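Why Do Cutting Boards Have a Groove?

A kitchen counter gets a lot of use. Food is cut on it, cooked near it and stored along the back of it. Many of the things on a counter have a shape that helps them do their job.
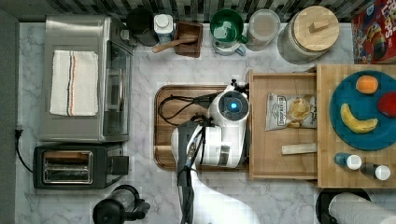
Saimi Manninen
Kitchen Science Writer

Look at the dark cutting board. A shallow channel runs close to its edge. When you slice a juicy orange, the juice flows outward, drops into the channel and stays there. Without it, the juice would run onto the counter.

A tray works in a different way. It has a raised rim – a low wall that goes all the way around. If a cup slides while you are carrying the tray, the rim can stop it.

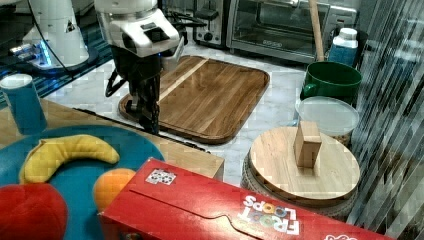
A wooden tray with a raised rim and rounded corners.

Wood has lines in it called grain. They come from the way the tree grew. A tree adds a new layer each year, so every piece of wood looks a little different.

Try this at home: put a teaspoon of water on a flat plate, then on a plate with a rim. Tilt each one over the sink. Which one holds the water longer?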